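工单 1742:左臂夹爪抓小件到水壶上方就卡住不动
状态:处理中
提交人:Santino Troncoso(Clalik 机器人社,桌面整理组)
指派给:Morfudd Prosser
日期:2020年11月

Morfudd 你好呀,又是我,上次 1583 号工单也是我开的,不好意思老来麻烦你!

先说现象。我们组做的是“收拾桌面”这个题目,流程里有一步是左臂夹起一个白色小方块,抬高,越过水壶,再放到旁边。夹是夹得住的,抬也抬得起来,可是一到水壶上方就停,控制台跳一句“等待夹爪确认”,然后就一直等、一直等……我泡了杯茶回来它还在等。右边那只手完全没这个毛病,同一套脚本跑得可顺了。

我已经试过的:
重启控制程序,没用。
把 Horkov 驱动退回五月那个版本,也没用,还多了一个校准警告,我又升回来了。
夹持力从默认值调到 95,小方块夹得更紧,但照样停。
左臂那根黑色线缆我重新插过一遍,接头没松。

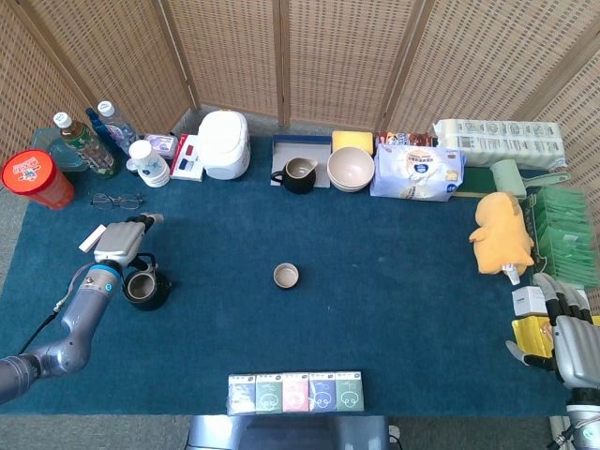

阅读时长:4 分钟

现在桌上的摆法就是这样,深蓝绿色的毯子没换,后面的藤编屏风也还立着。我怀疑过是不是水壶离夹爪太近,避障那边觉得要撞上了,于是把水壶往后挪了一个手掌的距离再跑,结果还是停(位置倒是变了一点点,早停了半秒的样子)。所以我现在有点拿不准,到底是避障的问题,还是夹爪反馈的问题?

Rowlands 老师看了一眼日志,说可能是目标太小,指尖合拢以后的开度跟“空夹”差不多,程序以为没夹到东西。我觉得挺有道理的!可是那样的话,它为什么肯抬起来呢?抬起来之前不是也要确认一次吗?

Morfudd 回复:
日志收到啦。抬升之前那次确认只看力,过障碍之前那次看的是开度,两个判断不一样,所以 Rowlands 老师说的对得上。你先别动夹持力了,调回默认,去 Imen 配置里把左夹爪的空夹阈值改小一格,再跑一遍。顺便换个大点的东西对比一下,比如前面那排带白色脸谱图案的小纸盒,随便拿一个就行。

Santino 回复:
换小纸盒,过了!一次都没停!换回白色小方块,阈值改小一格,五次里过了三次,另外两次还是老地方停住。要不要再改小一格?我怕改过头,它真空夹的时候也当成夹到了。

Morfudd 回复:
再改小半格,别一整格。改完故意让它空夹几次,看会不会误报,日志一起传上来。这单我先不关。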